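Filed under: Work Diary, Email & Newsletters
2 min read

February 2024

Spent most of today arguing with a subject line. I'm not kidding! The Orkholm newsletter goes out to 1801 people and for months I've been calling it "Orkholm News," like it's 1998, and then sulking when hardly anyone opens it.

Yu-ting said to try two versions on a small slice of the list first, so I picked 200 names and wrote one plain line and one with a question in it. Then I rewrote the question. Then I rewrote it again over lunch (leftover noodles, too salty). Bartosz thinks questions look desperate — he may be right, but he also writes everything in capitals, so I'm taking that with a pinch of salt too.

The other job was cleaning up dead addresses. I found 60 that had been bouncing since the Dresby event, where people scribbled them on a clipboard and I typed them in half asleep. All gone now, and I feel lighter.
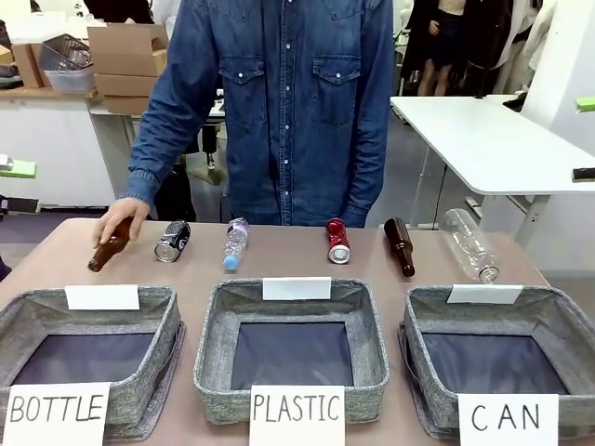
Bottle, can, denim shirt.

Still need to fix the unsubscribe link, which on my phone sits right on top of the footer text. Nantana spotted it, bless her. And I promised Decha a draft of the welcome email, the one new sign-ups get on day one, and I've got a greeting and a sign-off and a big hole in the middle. Will do it tomorrow before the calls start.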